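3.2 Handling rules for small items

The Brendach protocol was written for parcels and bottles, and it gave little guidance on objects smaller than a fingertip. We added five rules before recording began at the Zonden site in August. Gloves had to be plain and dark. Each item was held between the fingers and kept in the wrist camera's view until release. Operators at both benches used the same wording, and any change to a rule was logged before the next session.

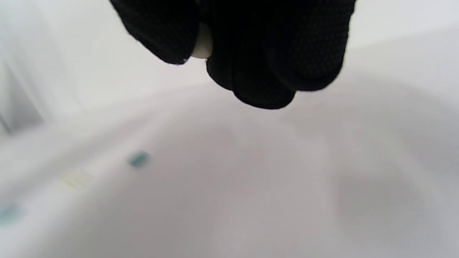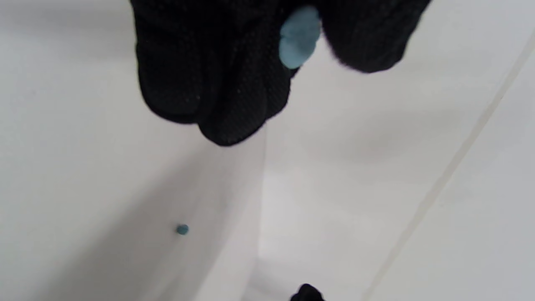
Figure 2. Small items held in a black-gloved hand over white surfaces.

Egan, commenting on an earlier draft, objected that a rule on glove colour has no place in a handling standard unless it also covers glove wear, and asked that a replacement interval be set. We agree in part. The Wirer guideline leaves wear to the site, and we have kept that wording for now. A replacement after eight sessions is proposed in Section 5.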